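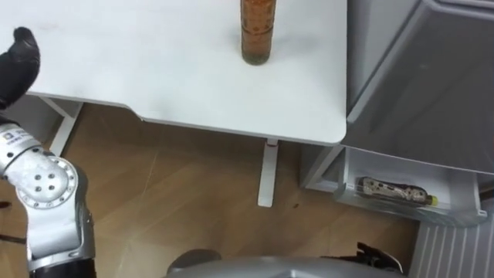
The left hand over the desk, with the amber bottle as the target. View from the head camera.

Robots & Tinkering | 4 min read

Two different hands on one robot: my notes after 52 tries

For a long time I wanted to compare two kinds of hand on the same machine, and in September 2025 I finally had the time for it. On the left arm I keep the hand with fingers, the one with the black glove. On the right arm is the gripper, a much simpler thing that I bought second-hand from a small shop in Ledangate. I paid 891 euros for it, cable included.

The test object was a tall brown bottle. I like it because it is narrow, it is heavier at the bottom, and the body is partly transparent, so the depth camera does not love it. If I aim at the middle of the body, the distance jumps. If I aim lower, near the dark base, it is more stable. I lost one full evening before I understood this.

I made 52 tries, half with each hand. The gripper is faster and I never needed to correct the wrist. But it wants to come exactly from the side, and near the back of the desk the right arm has to stretch so much that the elbow goes almost straight. The hand with fingers forgives more. It can arrive a little wrong and the fingers close around the bottle anyway. The price is that it is slow, and the glove slips when the speed is above 80 percent.

My friend Koen De Haan told me to try the Gullia controller in place of the old Baert one. I did it for the second half of the tries. The movement is smoother, this I can feel also in the noise of the joints. The setup menu is terrible - I had to enter the limits of every joint by hand, two times, and the manual speaks about a page which does not exist in my version.

We use cookies to remember your settings. Accept | Read more

For now I leave the fingers on the left and the gripper on the right. For bottles and cups I prefer the fingers, for boxes and flat packages the gripper. Next I want to test a wrist camera, maybe the small Flidemley, and repeat everything with the bottle closer to the front edge. If somebody has used this camera with a glove on the hand, please write me how you fixed the cable.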